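August, notebook, rental listings parser

Good afternoon's work, writing it down while I still remember which change did what.

Where we left off: Parry reads a rental ad and fills in the fields (beds, baths, rent, deposit, pets, parking, what's due at signing). It was fine on tidy ads and terrible on the all-caps ones, and the all-caps ones are most of what the small landlords send us. Neusa pulled a fresh batch of 90 ads for me this morning, all apartments and townhouses, all typed in by the owners themselves. They are wonderful. One man used the word COZY four times and never gave the rent.

First run, nothing changed from last time: 20 ads came back with the wrong move-in cost. I went through every one by hand with coffee. Nearly all of them had the same trouble, and it's the phrase "first, last and security." Parry saw one dollar amount in the ad, took it for the rent (right), then found no amount next to "last" or "security" and put zero for both. So a renter looking at a place for the price of one month would get to the office and be asked for three. That is the exact thing we promised Javer we would fix, so I was very happy to have it all in one pile.

Fix: if the ad names a payment and gives no number, copy the monthly rent into it and set the "assumed" flag. The flag matters. Maiara was firm on this when we talked at lunch and she's right – the screen should say "owner has not given an amount, usually one month" and leave it to the owner to confirm. I don't want us printing a deposit figure that no landlord ever wrote.

Second run: all but 2 of the 20 fixed!! I did a small lap of the hallway.

The two left over:

Ad with "1ST & LAST NO SEC W/ GOOD CREDIT." Parry reads NO SEC as a missing amount and fills it in. Needs a rule for no / none / waived before the fill step. Easy, will do tomorrow. The "with good credit" part is harder, that's a condition and we have nowhere to put conditions. For now push the whole sentence into Notes so it at least shows up.

Ad with "half month security." My rule overwrote the half. Embarrassing, the word was right there. Added half to the number words, and one and a half while I was in there.
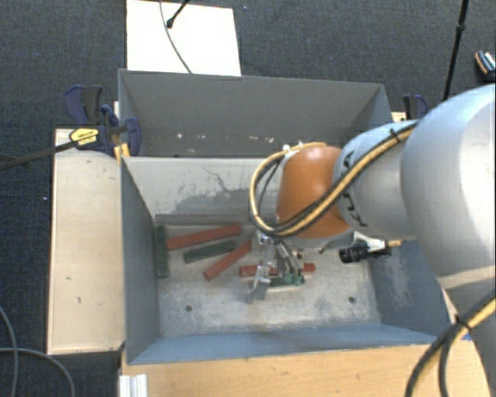 Gripper over the bin, red and green blocks.

Baths next. "2 1/2" is still coming out as 2 and then 1/2 of something. In one ad it decided the half belonged to the garage. I tried joining any whole number to a fraction right after it, and that works until you hit "APT 2 1/2 BLOCK FROM BUS," which is now a unit with two and a half blocks. Ha. So the join only happens if the next real word is bath, ba, bth or bathroom. Ran it again on the full batch and the baths look good everywhere I checked, though I only checked the first page of results closely. Neusa, if you have time, please look at the rest before we call it done.

Amenities were a nice surprise. I expected a mess and it's mostly fine – pool, gym, gated, washer and dryer, all picked up. What it can't do is tell "in unit" from "on site" for laundry. People care about that more than the pool. I know I did when I was looking! Velov keeps those as separate boxes in their form, and I'd like us to do the same instead of one big Laundry = yes.

Water included / utilities included: still one field. Should be at least water, electric, trash, internet. Maiara has a list from the Arnano meeting, ask her for it.

Things I tried that did nothing:
Lowercasing everything first. No change in the fields at all, and it made the Notes harder to read. Took it out.
Splitting on slashes. Broke "w/d" and "a/c" right away. Took it out faster.

Question for whoever reads this: what do we do with "EASY TO SHOW" and "VACANT"? I have vacant going to Available Now, which seems fair, but a place can be empty and still waiting on paint or an association approval. I'm leaning toward a separate field for approval needed, with the wait time if they give one. Several of the condo ads mention it and we currently throw it away, which hurts a renter who has to be out of the old place by the end of the month.

For tomorrow:
no / none / waived rule
laundry split, in unit and on site
ask Maiara for the utilities list
rerun the same batch before touching anything else, and save the output this time
send Neusa the COZY ad so she can call the owner about the rent

4:40, stopping here. Latest rules are saved in the shared folder under Parry, with the old ones next to them in case I broke something.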